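# 我为什么又开始手写购物清单

五月搬完家以后,我把手机里的购物清单删了。那份清单用了好几年,最顶上一条是“酱油(别买上次那种)”。上次是哪种,我已经没有办法知道了。

删它的直接原因很丢人。那天傍晚我站在超市冷柜前面,打开应用,它先问我要不要升级,再问我要不要和家人共享,然后通知我,根据我的习惯,我可能需要猫砂。我没有猫。我对着冷气把三个弹窗一一关掉,清单终于出来了,上面写着:鸡蛋,葱,那个。

“那个”是我自己写的,怨不得别人。

后来我在抽屉里翻出一本 Dravitz 的小便签本,80页,封皮软塌塌的,不记得是哪年买的,大概是为了凑单。我决定就用它。纸不会问我有没有猫。

第一个星期非常不顺。清单写得很好,字也端正,然后我把它留在了餐桌上。站在店里回忆自己刚写过的东西,这种感觉有点像考试前把小抄认认真真抄好,又认认真真忘在家里。不过抄过一遍的东西多少会留下一点,那天我少买的只有洗碗海绵,多买的是一袋不在任何清单上的虾片。虾片的事我不打算检讨。 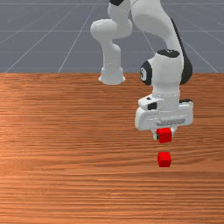

木纹桌面和一条白色机械臂,渲染图。

第二个星期我学会了把清单塞进外套口袋。第三个星期天热了,不穿外套了,于是从头学起。

用纸有个规矩是慢慢摸出来的:按走路的顺序写,不按想起来的顺序写。我常去的那家 Hlongwane 超市,进门是蔬果,左手边是豆制品,再往里才是粮油,冷冻在最后。以前我的清单是“牛奶、蒜、垃圾袋、又是牛奶”,照着它买东西,等于在店里来回跑折返。现在我出门前会重抄一遍,把蒜挪到最上面,垃圾袋挪到最下面。重抄要花2分钟,省下来的时间我一般用来在零食架前犹豫,所以总账是平的。

他们上个月调整过一次货架,把粮油和日用品对换了。我拿着抄得整整齐齐的清单走到该有大米的地方,面前是一整墙洗衣液。我当时的心情,大约和地图绘制员听说河改道了差不多。

还有一个问题是缩写。手写嫌累,人就会偷懒,“西红柿”写成“西”,“西兰花”也写成“西”。有一回清单上出现了两个“西”,我两样各买了一份,回家发现冰箱里本来就有西葫芦,可见当时想提醒自己的是不要买。我至今没有想出用一个字表示“不要买”的办法,打叉试过,结果我以为那是已经买好了。

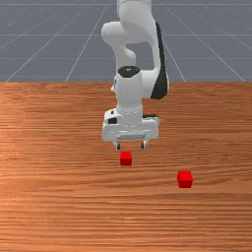
桌上的红色小方块,上方是机械臂。

也有朋友劝我别折腾,说手机上语音一说就记下来了,多方便。我试过。我说“两把小葱”,它记的是“两把小虫”。这条我留了很久,舍不得删,搬家的时候才跟整个应用一起送走。

说到搬家。新住处离超市远了一截,从 Toltthorpe 那一站下来还要走一段上坡路。上坡会让人对清单产生全新的认识。以前写“米”就是米,现在写“米”要停一下,想想是今天的我去买,还是周末那个精神比较好的我去买。我一般推给后者。后者到了周末也有同样的想法。家里因此吃了好几天面条。

顺便讲讲账。我把搬家后的小票都夹在便签本里,上个月底加了一遍,一共3,509块,包括一口锅和一个装在哪儿都碍事的沥水架。跟用应用的时候比是省了还是多花了,我答不上来,旧账在旧应用里,想导出要先升级。我选择不知道。

能确定的是重复购买少了。手机清单勾掉一条,那条就变灰沉底,过几天又莫名其妙浮上来,于是我曾经同时拥有四瓶醋。纸上划掉就是划掉了,想恢复得自己再写一遍,这点麻烦刚好够我走到厨房看一眼。四瓶醋里还剩一瓶半,谁住得近可以来拿。
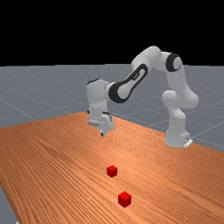

## 给想试试的人,几条不怎么高明的经验

笔要拴在本子上。单独放的笔会走路,尤其是好写的那支。我现在用的是 Bomuvport 的圆珠笔,出水一顿一顿的,从来没丢过。

本子放厨房,别放书桌。人是在打开柜门、发现盐见底的那一刻想起来要买盐的,走到书桌前就只记得自己想买一样白色的东西。

一张纸写到11样就停。再多就拎不动了,拎得动也爬不上那个坡。

买完的清单我没有扔,夹在本子后面。隔几周翻一翻挺有意思,能看出哪几天下过决心要好好吃饭:那几张上有糙米、羽衣甘蓝、无糖酸奶,笔画都比平时用力。紧接着的一张通常只写着“速冻饺子”。羽衣甘蓝的下落我就不交代了。

还有数量一定要写。不写数量的“土豆”,饿着肚子去买是一大袋,吃饱了去买是两个。我现在连葱都写“一把”,虽然葱本来也只能一把一把地买。

昨晚发现便签本已经用掉几乎一半。我在清单最下面添了一行“本子”,今天下午去超市,该买的都买了,回来一看,就差这一样。

最近的文章

· 新家的窗帘为什么总是短一截
· 沥水架使用两周后的忏悔
· 一个人吃火锅的锅底选择
· 关于那袋虾片

联系我:请在文章下面留言 | 版权所有,转载请先打个招呼 | 返回顶部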